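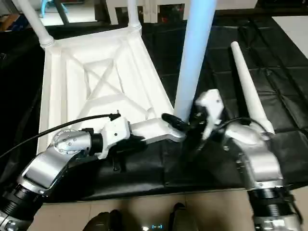 A table, upside down, in Trovdale

I'd been promising myself a trip to the Mascombe open day ever since my sister sent me the flyer, and this May I finally went. It's a 60 mile drive and I did the last part of it behind a hay trailer, so I walked in late, missed the welcome talk and got the last cinnamon roll. Fair trade!

Mascombe is a robot lab in an old part of Trovdale that used to be all carpet showrooms. They don't build the arms. What they do is teach them things, and the way they teach them is by having a person do the job through the robot, over and over, while everything gets recorded. The job on the day was putting the legs on a small white table. I've done that myself with two good hands and a lot of bad words, so I was very much on the robot's side going in.

Mairéad Geraghty was showing people around. She told us they want 172 good recordings of the table job before they let the software have a try at it, and they were at 100 when the doors opened. She had us stand back a little so we wouldn't distract Noreen Dolan, who was driving. Noreen holds a pair of light handles, and whatever her wrists do, the big silver arms do too. She used to fix pianos (I asked, I always ask) and she has the calmest hands I've ever seen on a person.

The table goes top-down on a black sheet and the legs get fitted into the corners one at a time. One arm steadies things low down by the socket and the other one works on the leg. It is SLOW. Getting the leg lined up was the part that had us all leaning in – a man next to me was tilting his head along with it, and then I noticed I was too.

There's a small camera at the wrist as well as the one up top, and I spent a good while on that view. You get one black finger, some big dark shapes on either side, and past all that a strip of bright room with white furniture and a cartoon animal sticker. I couldn't have parked a car with it. Mairéad says the view from up top is best for knowing where you are, and the wrist one earns its keep in the last inch.
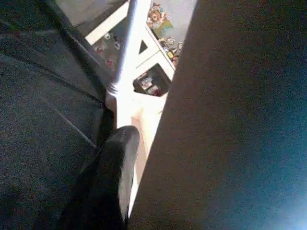

I get a turn

Visitors were allowed 10 minutes each on the practice arms, with no recording, just a foam block and a cup. I thought I'd be good at this. I was not good at this. My arms wanted to hurry and the robot's arms very faithfully hurried along with me, straight into the cup. A girl of maybe eleven went after me and had the block in the cup before I'd sat down again.

What I hadn't thought about is that you can't feel anything, at least on their setup. When I screw in a table leg I know it's crooked because it goes stiff. Noreen has to go by looking, and she said she listens to the motors a lot too. If a run goes badly she marks it and does it again, though they keep some of the messy ones where she wobbles and then sorts it out. I liked that.
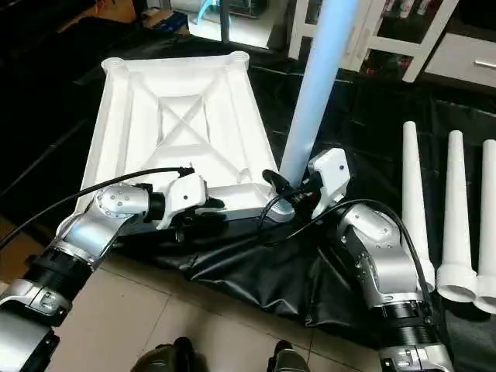

Both arms down at the near corners of the tabletop, with three white tapered pipes standing on the cloth to the right.

After that there was a short talk from Rawat, the company that lends them the floor space, which I mostly spent looking for a restroom. Then coffee, and a long chat with a couple who'd come down from Nustivmont and wanted to know if it could do bunk beds. Mairéad said to ask her again next year.

If you go, park behind the building, wear something warm (concrete walls, no sun) and get there before eleven if you want a turn on the practice arms. I came home and tightened the legs on my kitchen table, and one of them is still wobbly.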